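Getting a stuck drawer to run again

Quick one, doing this between jobs. Works for old wood-on-wood drawers, no metal runners.

Pull the drawer right out, empty it first. Turn it over. Shiny patches on the bottom edges = where it rubs. Mark them with pencil.

Sand only the marked bits - 120 grit, a few strokes, try it, sand again. Dont go mad, you cant put wood back.
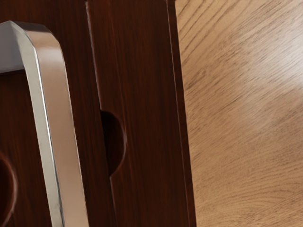 Next, wax. Plain candle stub is fine. Rub it along both edges and the rails inside the cabinet, then slide in and out 2 or 3 times. No oil, it swells the wood and picks up dust.

Still tight in March but fine by winter? Damp. Leave it out somewhere dry overnight and try agian before any more sanding.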